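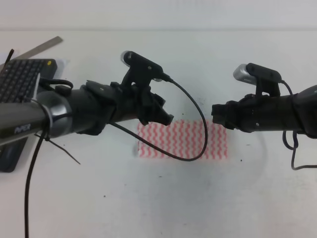 Zigzag-print cloth on a white tabletop, between two black robotic arms.

Stirka Earnings Desk — Annual Subscription

Stirka is a research service from Rurnton for people who own individual stocks and want to keep up with company results. It covers 400 US-listed companies, with the most detail on media, entertainment, retail and consumer goods.

What you get

Each covered company has its own page with revenue, earnings per share, free cash flow, debt and dividend history. Pages are updated the evening results come out, usually by 9 p.m. Eastern. Larger media companies are also broken down by segment, so streaming, parks, advertising and film can be read separately.

Subscribers can set up to 60 alerts by email or text. An alert can follow a report date, a dividend change or a move in the share price.

The archive goes back over 18 years for most companies. Tables download as CSV files and open in any spreadsheet program.

Plans

Zaki — quarterly summaries and company pages only. No alerts or downloads.

Harkus — everything above, plus segment data, alerts, the full archive and the monthly letter by Gerardo Benedetti. $495 per year, one user.

Billing

Harkus is billed once a year and renews automatically. You can turn off renewal under Account, and access continues to the end of the paid term. Sales tax is added where it applies.

Stirka does not place trades or give personal investment advice. Share prices are delayed.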